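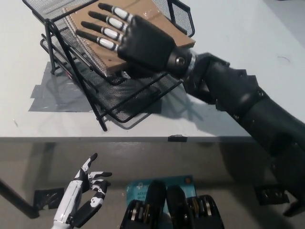

A notebook in the top tray of a mesh desk organizer.

In Praise of the Paper Notebook
By Nele Rathjen
27 November 2018

My aunt Gudrun kept a notebook by the kitchen telephone for most of her adult life, and when we cleared out her apartment in July my cousins and I ended up sitting on the floor with 29 of them, reading aloud to each other until it got too dark to see the pages. We had meant to spend the afternoon packing dishes. The dishes got packed the next day, rather badly, and I have a chipped gravy boat to show for it.

They weren't diaries, you understand. She would have found a diary embarrassing. They were the sort of thing a busy person writes while holding a receiver under her chin: the plumber's number, a recipe for plum cake with half the amounts missing, what the vet said about the cat's ear, a train time, the word "Damine" underlined twice with no explanation whatsoever (we still have no idea, and we've asked everyone). Somewhere in the middle of all this would be a line that stopped us cold. "Mother better today, ate soup." I remembered that soup. I was nine and I had carried it up the stairs.

I've been thinking about those notebooks ever since, and I've come around to a view that my younger colleagues find quaint, so let me try to make the case for it properly. I think we ought to write more things down on paper, ordinary things especially, and I think we ought to keep them.

I do know the arguments on the other side. I work in an office, I have a phone, and I have a list-making program that Ieva Sakalauskas from our accounts department very kindly set up for me, with colors. It's a fine program. It reminds me about dentist appointments and I'd be lost without it. When I finish an item it gives a cheerful little chime and the item vanishes, and I suppose that's where my trouble with it starts. I like to see what I've done! A page full of crossed-out lines is one of the small comforts of a working week, and you can still read what's under the crossing out.

Then there's the matter of mess. On a screen, every note I make looks like every other note. On paper I can tell at once that I was in a hurry, or on a bus, or cross with somebody. My handwriting gets enormous when I'm tired. Aunt Gudrun's got smaller and smaller as she neared the bottom of a page, because she hated to turn over for just one more line, and by the last inch you need a magnifying glass and good will. I can hear her in it. I've looked through my own phone for something similar and found 2,669 photographs, plenty of them of parking signs, and I can't say I heard anybody.

My friend Lieselotte Hamann, who has read more of these essays in draft than anyone should have to, tells me I'm being sentimental and that most paper goes straight into the trash, where it belongs. She has a point about the trash. I've thrown out whole drawers of the stuff myself, and I don't miss the receipts. But a notebook is sturdier than a loose slip, and people are slower to toss one. It has a cover. It sits in a tray or on a shelf for years, getting a bit dusty, until someone picks it up for a different reason and opens it.

It needn't be a beautiful one, either. I'd go so far as to say it shouldn't be. I was once given a handsome leather book with creamy pages and I've carried it through 4 moves without daring to put a grocery list in it. The cheap ones are the ones that fill up. You aren't afraid of them, you lend them to a child with a crayon, you tear out a corner to wedge the window, and you go on writing.

So I've put one by my own telephone, or by the place where a telephone would be if we still had one on the wall. My husband was doubtful for a week or so and then began adding to it. Yesterday's page has the Hollmanns' new address, a sum I can't account for, a drawing of a bookshelf with measurements, and, in his careful capitals, BUY MORE OF THE GOOD MUSTARD. I crossed it out this morning, with some ceremony, and I've left the book open on the counter so he'll see.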